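# Brilley revises wash-care guidance for padded jackets

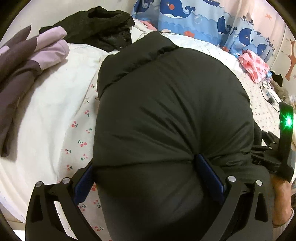 *A black quilted puffer jacket on a bed.*

2018-05-04

Outdoor clothing maker Brilley has rewritten the care instructions for its padded jackets, dropping the advice to dry clean and setting a lower spin speed for home washing. The new wording applies to all down and synthetic-filled models sold from this month. Owners of older jackets can follow it too, apart from those with bonded seams, for which the existing label still stands.

The main change concerns down. Brilley's previous label allowed dry cleaning with mild solvents. The company now says solvents strip the natural oils from the feathers and reduce loft, the thickness the filling recovers after being compressed. Loft determines how much air the jacket holds, and therefore how warm it is.

The revised label calls for a 30-degree wash on a delicates programme, with a liquid soap made for down and no fabric softener. Powder is ruled out, as undissolved grains can lodge in the stitching between the quilted channels. Zips should be closed and pockets emptied. A second rinse is recommended, and the spin should be kept to the lowest setting the machine offers.

The guidance follows a test programme carried out for Brilley by the textile laboratory Tiongson, which put 28 jackets through repeated washing. Half were filled with duck down and half with polyester. Each was washed 10 times, and loft was measured after every cycle under a fixed weight.

Jackets dried in a tumble dryer on low heat kept their loft better than those hung on a line. In the line-dried group, the down formed clumps in the lower channels, and several garments were still damp inside after 27 hours in a heated room. Tiongson's report notes that outer fabric is a poor guide to the state of the filling: the shell can feel dry long before the down does.

Polyester filling was less sensitive to the drying method but more sensitive to heat. Samples dried on a high setting lost thickness permanently, with fibres matting together near the seams. For these jackets Brilley advises low heat or drying flat, turned over at intervals.

Water repellency was measured separately. The finish on the shell fabric declined with each wash and was partly restored by low heat at the end of drying. Brilley recommends a spray-on treatment once water stops beading on the shoulders. Wash-in products are not advised for down models, as they also coat the lining and may slow the passage of moisture.

Storage is covered for the first time. Jackets should be kept loose on a broad hanger or laid flat in a breathable bag. Stuff sacks and vacuum bags are described as suitable for travel only. A jacket that has been compressed should be shaken and left for several hours before it is worn.

The retailer Lendent, which stocks the range, will hand out a printed card with the instructions in its shops. It will also replace the care leaflets packed with existing stock. Sewn-in labels on jackets already made will not be changed, so some garments will carry the old text until the next production run in October.

Clustex, which supplies the shell fabric, has confirmed that the new washing temperature is within the limits for its coated nylon. A second round of tests, limited to jackets with detachable hoods, is planned for the autumn. The full instructions can be requested from Brilley or collected at any Lendent branch.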